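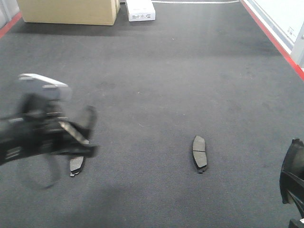
Figure 4. Brake pads on carpet with the left gripper in motion. The gripper and its cable are blurred; both pads are sharp enough to segment.

Hellstead Robotics Software Group
March

4.2 Gating pose updates on local blur

The Etum planner takes object poses from the perception node and assumes that each pose is valid at the time stamped on it. In the first version of the system the node published a pose for every image in which the segmenter returned a mask. This worked while the arms were still. During fast moves it gave two kinds of error. The first was a false detection on the gripper itself, whose blurred outline was sometimes taken for a part. The second was a shift in the pose of a part lying close to the moving finger, as in Figure 4, where the finger tip is directly over one pad and the mask of the pad may take in some of the finger.

A global blur measure does not separate these cases from harmless ones. The variance of the Laplacian over a whole image is governed by the background, and plain carpet or floor has little texture to begin with. An image can score as sharp with a badly smeared gripper in it, and an image of a still workspace can score as blurred when most of it is flat grey. We therefore compute blur for each mask, on a band eight pixels wide along the mask boundary, and compare it with the value stored for the same object when it was last seen with the arms at rest.

The gate has three outcomes. If the boundary score is close to the stored value, the pose is published as usual. If it is lower but the centre of the mask has not moved, the old pose is kept and its covariance is enlarged. If the score is low and the centre has moved, the pose is withheld and the object is marked as uncertain in the scene model. The planner may still route around an uncertain object, but it may not plan a grasp on it until a new pose has been accepted.

Joint states are used as a second source. Poon, the middleware layer, supplies the position of each gripper at the exposure time, and the gripper model is projected into the image with a margin that grows with joint speed. Any mask that overlaps this region by more than a set fraction goes to the second or third outcome whatever its blur score. The cable is not part of the model. It is flexible and its shape cannot be worked out from the joint states, so a mask that crosses it must be caught by the blur test alone.

Polished metal needs separate treatment. Reflections on a steel surface have strong edges that do not belong to any object, and these edges move when anything above the surface moves. They raise the boundary score of a small dark part and hide real blur. For surfaces tagged as specular in the workspace file, saturated pixels are removed from the band before scoring, together with a border of four pixels on each side. If fewer than half of the band pixels remain, no score is given and the object is treated as uncertain. 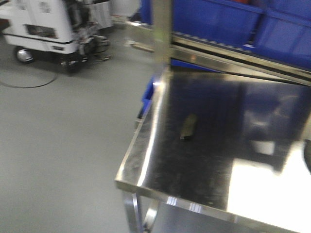 The tags are set by hand when a workspace is first described. Automatic tagging was tried with the Lirnell material classifier, but its output changed with the lighting and the gate became hard to debug. A wrong tag has an uneven cost. A matt surface tagged as specular loses few pixels and behaves almost as before, whereas a specular surface left untagged lets reflections into the score. Where there was doubt we used the specular tag.

The gate was tested offline on 826 logged images, each with hand-drawn masks. With the gate switched off, 13 poses were published that would have led the planner to a grasp on the wrong point. With it switched on, none of these was published. The price was delay: a part passed over by a gripper stayed uncertain until the arm had cleared it, and the planner sometimes chose another part in the meantime. We did not tune the overlap fraction to shorten this delay, as the order in which parts are picked has no effect on the tasks considered in this paper.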